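Turneo arm cell – safety check before drive swap runs
Oment shared workshop, back bench
Checked by: Piyumi Gazi
Second pair of eyes: Kamrul Kumarasinghe
Date: 03/08/2026
Job: pulling and seating 3.5-inch drives in a desktop tower lying on its side

Key: OK / FIX (run allowed, fix before next check) / STOP (no run)

Went through this fast, sorry about the shorthand. Comments under each line. If you disagree with something write it underneath, don't overwrite mine.

POWER AND STOPS

E-stop reachable from operator position – OK
Can hit it without leaning over the table. Keep it that way, last month there was a toolbox in front of it.

E-stop kills arm motion – OK
Tested with arm moving slow, then again at run speed. Stopped both times. Gripper holds its grip on stop, does not open. Thats what we want but know it before you put your hand in to free something.

E-stop needs a deliberate reset – OK
Twist to release, then re-enable from the pendant. Arm did not creep on re-enable.

Target computer unplugged from wall – OK
Unplugged, power button held down after. Do this EVERY time, even if you "just had it off". Not opening the power supply for any reason, that's not part of this job.

Outlets and adapters near the cell – FIX
Nothing damaged. But adapters end up wherever there's a socket and the leads go across the gap. Kamrul has clips, wants to do it properly with the Erketti cable trough. Fine, but do it.

Breaker labeled – FIX
Label fell off again. Tape and marker, two minutes.

ARM

Base bolts – OK
Checked with the wrench, nothing turned. Witness marks still line up.

Table frame doesn't rock – OK
Put a shim under one foot. Ugly, works.

Speed limit set for shared hours – OK
It's in the Cassim config, not on the pendant. If you load an old config you lose the limit!! Check after every load.

Home position clear – OK

Hoses and cables on the arm at full reach – FIX
Black cables down the side have slack at home and less than I'd like at full stretch. Nothing pulls tight on the taught path. Anyone teaching new points, go watch it at the far corner first.

GRIPPER

Screws on finger plates and side plates – OK
Put a driver on every one I could reach. One turned a hair, blue threadlock, marked with paint pen.

Pivots – OK
Little bit of play side to side, same as in January. Not worse.

Fingertip pads – FIX
Rubber is getting uneven at the edge. Still grips. Swap before the next long run, spares in drawer 34. Don't cut them down with a knife to square them up, we tried that, made it slip.

Force setting – OK
Set for the plastic carriers. Too high for a bare board, don't use this setting on memory.

Pinch points marked – FIX
The gap between finger and side plate isn't marked at all. Yellow tape please. Piyumi to do it (me).
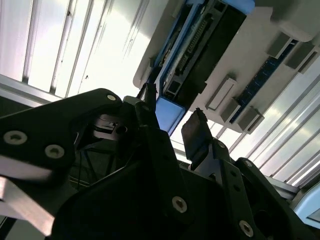 Rubber fingertip pad, edge a bit frayed. Swap it.
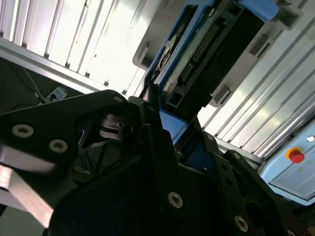
Stop button on the light blue panel, yellow ring. Gripper screws in the foreground.
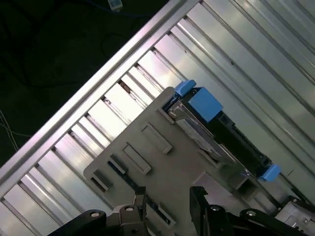

Gray carrier in the fingers, check grip before any move.

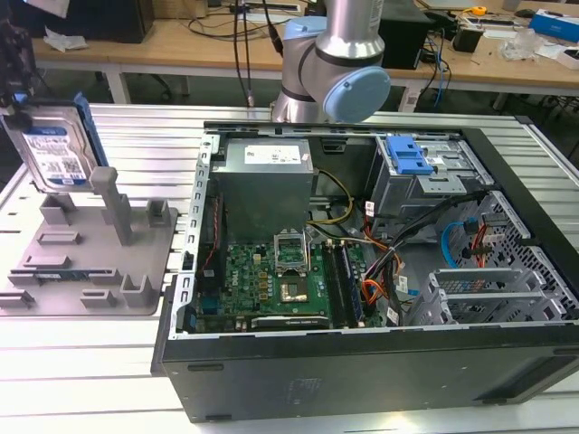

FIXTURE AND PARTS

Tray fixed to table – OK
Pushed it from all sides. No shift. If you swap the tray, redo the reference points, the printed ones are never the same twice.

Printed pegs and clips – OK
Ran a thumbnail over them, no cracks. PLA, so keep the heat gun away from it, you know who you are.

Drive seated upright before pick – OK
Needs to stand square against the post. If it leans the gripper catches the rail first and then it all goes sideways. Look at it, don't assume.

Plastic rails and latches on drives – OK
Clicked in. Brittle when old. Had a clip fly off a spare one during handling so glasses on, see below.

Sharp edges on case – FIX
The sheet metal in these towers is nasty. Gloves for loading, gloves OFF near the moving arm. I know that's annoying. Load with arm disabled, gloves on, step back, gloves off, enable.

Loose cables inside case – FIX
Biggest problem of the day. Drive cables can flop into the path. Tie them back before each run, velcro not zip ties so we can undo it. I want this to be a hard rule, Kamrul thinks it should be a camera check in software. Both then. But until the camera check exists its velcro.

Side panel stored away from cell – OK
Leaned it by the wall. Put a bumper on the corner somebody, it slides.

Case can't slide on the slats – FIX
It's heavy and it mostly stays put but I could nudge it with one hand. A stop block on the far side would do. Offcuts in the wood bin.

AREA

Bench behind the arm – FIX
Too much stuff on it. Bags, paper, tape measure, cables. The arm doesn't reach it on the taught path but it could in free drive. Clear it or set a software wall there. I'd do both.

Cables hanging off bench – FIX
Trip and snag. Coil them.

Floor – OK
Swept.

Lighting – OK
Plenty. Maybe too much, the bare metal glares at you from the operator side. Doesn't affect the stop button, you can see it fine.

People
Max 2 inside the tape line, and one of them is on the stop. Everyone else behind the line. Kids from the Saturd– sorry, from the beginners' class, behind the line always, no exceptions.

Safety glasses – OK
3 pairs on the hook, one is scratched to death. Bin it.

Long hair, sleeves, lanyards – OK
Kamrul took his lanyard off after I asked. Then I noticed I had mine on.

First aid kit – FIX
No small bandages left. See sharp edges.

DRY RUN

Slow, no part in gripper – OK
Clean, all the way through.

Slow, with carrier – OK
Touched the slot divider on the way in, light contact. Arm did not fault. I'd rather it did fault, contact limit is set kinda loose. Kamrul lowered it and we ran it again, went in without touching.

Run speed, with carrier – not done
Didn't want to until the cables are tied back and the case has a stop block.

RESULT

Slow runs only. No STOP items. Run speed waits on cables inside case and the stop block, the rest of the FIX list can happen alongside.

Who does what
Kamrul – stop block, breaker label, cable trough, contact limit note in the Cassim config
Piyumi – pinch point tape, pads, bandages, velcro straps
Whoever used the bench last – clear the bench

Comments added after

KK: stop block done, used a bit of ash, screwed to a bracket so it comes off for other cases. Breaker label done. Trough is on order, will be a while.

PG: pads changed. New ones grip harder than the old so I dropped the force one notch. If carriers start slipping put it back and tell me.

KK: can we add a line for "right config loaded" at the very top of this sheet? Keeps being the thing I forget.

PG: yes, adding it to the next copy. Print is in the Turneo binder, old sheets behind the red divider.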